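Sondbridge-Stiftung, Förderlinie Filmpublizistik
Zwischenbericht November
Projekt: Zweiter Blick. Redaktion für Filmkritik und Filmgeschichte
Vorgelegt von Raghda Geagea, Projektleitung

Liebe Frau Harju,

seit dem letzten Bericht ist so viel passiert, dass ich kaum weiß, wo ich anfangen soll, also fange ich mit dem Schönsten an: Die Reihe über vergessene Nebendarsteller läuft! 26 Texte sind inzwischen online, und die Rückmeldungen gehen weit über das hinaus, was wir uns beim Antrag ausgemalt hatten. Besonders der lange Essay von Shadi Hakim über Komödien, die erst auf Videokassette ihr Publikum fanden, wird immer noch geteilt und kommentiert. Mehrere Leserinnen und Leser haben uns daraufhin eigene Programmhefte und alte Kinokarten geschickt (eine ganze Mappe voll, wir scannen noch).

Texte und Redaktion

Ayman Hourani hat im Sommer die Schlussredaktion übernommen, und man merkt das den Texten an. Sie sind kürzer geworden, die Überschriften sitzen besser, und die Filmografien am Ende stimmen jetzt durchgehend mit den Abspännen überein. Das klingt nach Kleinkram, hat uns aber etliche Abende gekostet. Zwei Beiträge haben wir zurückgestellt. Bei dem Porträt einer Maskenbildnerin fehlt noch die Freigabe der Familie, bei dem Text über abgesetzte Fernsehserien sind die Produktionsunterlagen widersprüchlich, und wir möchten lieber nachfragen als raten.

Neu ist die Rubrik »Noch einmal gesehen«. Darin schauen jeweils zwei Autoren denselben Film und schreiben unabhängig voneinander. Bei der ersten Folge lagen sie so weit auseinander, dass wir beide Texte ungekürzt nebeneinandergestellt haben. Das werden wir beibehalten.

Podcast

Elf Folgen sind aufgenommen und geschnitten. Tarek Bataineh moderiert mit einer Neugier, die ansteckt, und er lässt seine Gäste ausreden, auch wenn es mal länger dauert. Den Ton macht das Studio Gourlay, die Abstimmung läuft sehr angenehm. Für die Folge über Synchronfassungen mussten wir einen Termin wiederholen, weil eine Spur verrauscht war; Kosten sind dabei keine entstanden.

Veranstaltungen

Die Gesprächsabende im Jindwood-Kino beginnen jetzt um 19 Uhr, eine halbe Stunde früher als bisher, damit nach dem Film noch Zeit zum Reden bleibt. Der Abend zur Musik im Kriminalfilm war ausverkauft, der zum Kurzfilm leider nur halb voll, dafür mit der lebhaftesten Diskussion der ganzen Saison. Den Kurzfilm wollen wir im Frühjahr unbedingt noch einmal versuchen, dann mit einer früheren Ankündigung.

Mittel

Die Ausgaben liegen im Plan. Bei den Autorenhonoraren ist der Ansatz ausgeschöpft, bei den Reisekosten sind 2.000 Euro übrig geblieben, da zwei Interviews am Telefon geführt werden konnten. Wir bitten darum, diesen Betrag in die Honorare umwidmen zu dürfen.

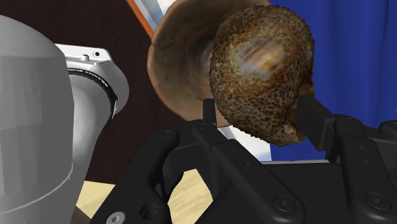 Können die restlichen Podcastfolgen auch ohne die Umwidmung erscheinen?

Die Folgen sind vollständig bezahlt und erscheinen wie geplant; der umgewidmete Betrag käme allein den Textbeiträgen im Frühjahr zugute.

Ausblick

Bis zum Abschlussbericht stehen noch das Dossier über Regiedebüts und die Überarbeitung des Registers an. Für das Dossier haben wir schon mehr gute Vorschläge, als wir drucken können, und Shadi Hakim sitzt bereits am Einleitungstext. Das Register soll künftig auch nach Kamera und Schnitt durchsuchbar sein, worauf ich mich persönlich sehr freue! Einen Entwurf der Suchmaske schicke ich Ihnen, sobald Ayman Hourani die Schlagwörter durchgesehen hat.

Mit herzlichen Grüßen aus der Redaktion
Raghda Geagea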